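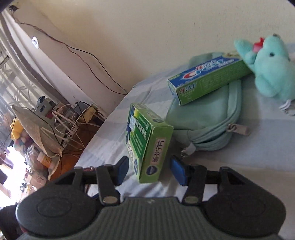
Small green medicine box, standing on end on the bed.

Stesby Expense Desk, version 3: review
Posted 05/07/2019

Stesby is a web-based expense and reimbursement tool for small employers. We ran it for one full pay cycle at our Cirkbridge office, replacing a shared spreadsheet, and entered the whole April ledger: 2,815 lines, of which 755 were employee claims.

Setup

The bank feed connected on the first attempt. Import accepts CSV only, and column headings must match the template exactly, including case. Date fields in any format other than month first are rejected without an error message. The rows are skipped, and the only sign is a lower total at the foot of the import log.

Daily use

Claims are entered on one screen. Receipts can be attached as PDF or JPEG. Health account claims have their own category, with a field for the plan year and a second approval step that can be switched off. Amounts are read from the receipt automatically. This worked on printed receipts from most stores and failed on nearly all pharmacy labels, where the prescription number was often taken as the price. Staff had to correct these by hand.

Approval rules are set by amount. We used a $100 limit, with anything over that going to a second reviewer. The rule held in every case we checked.

Reporting

Month-end export to Grelo took under a minute. Export to Vestergaard dropped the cost center code, and support confirmed this as a known fault with no date for a fix. Custom reports can be saved but not scheduled.

Price

Billing is per active user, monthly. A user who files a single claim counts as active for the whole month, and seasonal employers should work that into their estimate.

Rating

Good for offices already on Grelo. Vestergaard users should wait for the export fix. The audit log can only be viewed by the account owner, and we would like to see that changed.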